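Subject: Re: [nultby-sewing] Prewashing knits, and how much do you lose?
Date: 2018-08-05

Hi all,

Sorry to be slow with this one, I've been buried in hems. I'm answering Danilo's message from last week (quoted further down), and then I've got a question of my own at the end about elastic. Table's finally clear of the curtain project, so it's sweatpants season over here, heat or no heat!
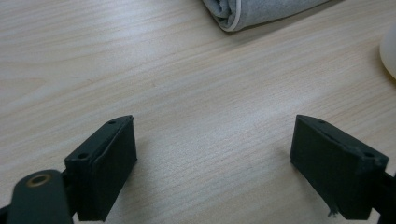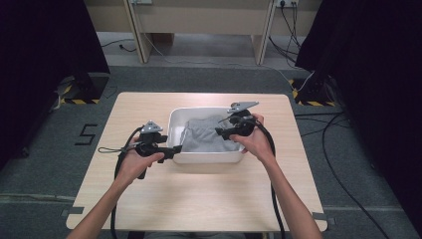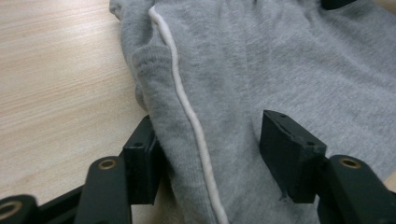
OK, on to Danilo. He wrote:

> I bought two lengths of gray sweatshirt fleece from the Rostami shop in January and they've been sitting in the closet ever since. The label says cotton blend but doesn't give the mix. Do I really have to prewash it? And if I do, hot or cold? Last time I skipped it and the pants came up short after two washes, so now I'm scared of the whole thing. Also, does anybody zigzag the cut ends first or is that overkill?
>
> Danilo Marquez

Yes, prewash it. I know, I know, it's boring and you want to cut. But fleece with cotton in it shrinks mostly in length, and that matches what happened to your last pair. I wash it the way I plan to wash the finished pants (warm, with the regular load) and then I put it through the dryer, even if I swear to myself I'll line dry later. I never line dry later.

On the ends – knits don't ravel like a woven, so I don't bother with a zigzag. They do curl, though, and some of them curl like mad. If yours does, sew the two cut ends together with a long basting stitch so you've got a big tube, and wash that. Pull the stitches out after and trim. It takes five minutes and you'll have a much easier time finding the grain.

How much do you lose? I measured for once. I had a piece from Nakard that was 900 mm long on the table before the wash, and it came out 8 percent shorter. The next piece, from the same shop and supposedly the same stuff, barely moved. So I've quit trying to guess and I just buy extra. For a pair of adult pants I add around 300 mm to whatever the pattern asks for, and the leftovers turn into pockets or cuffs.

Oh, and wash your ribbing too! I forgot that once on a hoodie and the cuffs puckered up so badly I had to unpick both of them. Wash it in a mesh bag if it's a small piece.

One more thing, for whoever asked about piping in the side seams (was that in the Demov pattern thread?). Prewash the piping as well, or at least dunk it in hot water and let it dry flat. Cotton cord inside a bias strip can shrink more than the fabric around it, and then the whole seam pulls up in ripples. Baste it to one side first, press, then sew the second side with the zipper foot. And don't stretch the fleece while you feed it – let the machine do the pulling.

Now my question. I'm using Demov 527, the one with the fold-over waistband, and the instructions say to cut the elastic "to a comfortable fit" and leave it at that. Comfortable for who? I usually go a couple of inches under my waist measurement, but this elastic is the soft wide kind and it seems to give up after an hour of wear. Do I cut it shorter, or do I need something firmer? If anybody's made this pattern and liked how the waist turned out, please tell me what elastic you used and how wide it was.

I'm placing a Nakard order pretty soon, so if somebody wants to split shipping, write me off list.

Happy sewing,
Pia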